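Section 4. Fitting and Care of the Sumach Fabric Table Cover

4.1 General

This section applies to all Clendmont activity tables supplied with the Sumach woven cover. The cover protects the tabletop from scratches and softens the noise of items being set down. It must be fitted before the table is put into service and inspected at the intervals given in 4.5.

The cover is supplied folded, with 2 tension straps and one storage bag. Check the contents against the packing slip before starting. If a part is missing, do not fit the cover. Contact the supply office and quote part number 418.

4.2 Preparing the Table and Floor

1. Move the table to its final position. Do not drag it once the cover has been fitted.
2. Sweep the floor on all sides of the table. Grit on a concrete floor is easily carried onto the fabric by hands and sleeves.
3. Wipe the tabletop with a damp cloth and allow it to dry fully.
4. Check that the tabletop is free of splinters, tape residue, and staples.

CAUTION: Do not fit the cover over a damp tabletop. Trapped moisture may mark both the fabric and the surface under it.

4.3 Fitting the Cover

1. Unfold the cover on the tabletop with the woven side facing up.
2. Align the front edge first. The edge must run straight from one side of the table to the other.
3. Smooth the fabric from the center outward with the flat of the hand. Do not pull at the corners.
4. Pass each tension strap beneath the tabletop and fasten it to the opposite side. Tighten both straps equally.
5. Look along the front edge from a low position. If the edge bows or dips, loosen the straps and repeat steps 2 to 4.

NOTE: Light fold lines are normal in a new cover and will fade with use. Do not iron the fabric while it is on the table.

Small specks of lint or dust show readily on the blue-gray weave and do not indicate a fault. Remove them as described in 4.5.

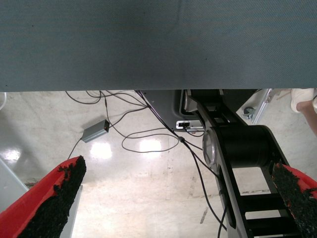 Figure 4-1. Blue-gray woven fabric with straight lower edge; cables and power adapter on concrete floor.

4.4 Cables and Power Adapters

Equipment used at the table may be powered from the floor. The following rules apply.

1. Lay power adapters flat on the floor, clear of table legs and foot traffic. Do not cover them with fabric or paper.
2. Gather loose cable into wide loops and secure it with a hook-and-loop tie. Do not knot it.
3. Leave enough slack at each connector so that the plug is not under strain.
4. Unplug all adapters before removing or refitting the cover.

WARNING: Loose cable on a floor is a trip hazard. Secure all cables before the room is opened to users.

4.5 Inspection and Cleaning

Brush the cover with a soft, dry brush at the end of each day. Work in one direction, along the weave. Once a month, release the straps, lift the cover, and clean the tabletop beneath.

Marks that remain after brushing may be treated with a cloth dampened in cool water. Bleach and solvent cleaners must not be used. Covers that are torn or frayed at the edge are to be withdrawn and replaced.

Enter each monthly inspection on Form 141. Completed forms are sent to Adanech Kahsay, Furnishings Office, Gebretsadik Building.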